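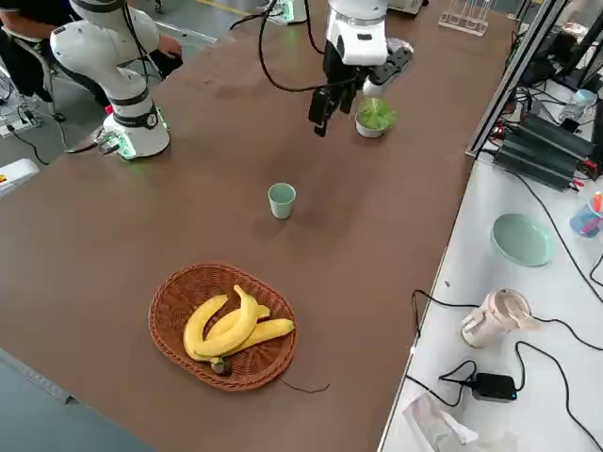

One respondent at Orcombe wrote that a basket is where fruit goes to be ignored, and asked that we put this in the paper. We do so here, having found no better summary of the Orcombe returns.

March 25, 2019
By the Gurkora Table Study

4.2 Fruit, leaves and the empty middle

The previous section dealt with cupboards. We turn now to food that is left out on a table between meals, and to the vessels in which it is left. Figure 4 gives the three kinds of item discussed below: bananas in an oval wicker basket, lettuce in a small white bowl, and a pale teal cup standing by itself between them.

The basket raises few difficulties. Households in both Orcombe and Heydari kept bananas in something open, and wicker was the usual choice. When asked why, most respondents mentioned air. Pressed on what the air was supposed to do, they mentioned it again, more firmly. We coded these answers as "ventilation" and moved on.

Lettuce is harder. Our coding scheme, inherited from the Daria survey, has a category for leaves being served and a category for leaves being stored, and it assumes that a sensible person can tell one from the other. Two coders, both sensible, spent most of an afternoon failing to do so. A bowl of plain leaves may be a salad awaiting its dressing or a salad that has been given up on. We settled on a time rule: leaves left out for more than 21 minutes were counted as stored, whatever the household claimed to be planning.

The cup belongs to what the Daria authors call the "unassigned middle", the part of a table that no one at it regards as theirs. Of the eight households that kept a diary for us, seven recorded a cup in this area on most days, and four recorded the same cup. Diary keepers tended to describe it as someone else's. In Heydari this was true even of a respondent who lived alone – the entry was checked twice and has been allowed to stand.

We had expected the size of the table to matter, on the reasoning that a large top would let people spread things out and a small one would force them to tidy. The diaries give little support to either half of this. Large tables filled from the edges inwards and small ones filled at once, after which both were cleared at the same time, shortly before visitors. A second round of diaries is due in April, with a revised form that has a separate line for lettuce.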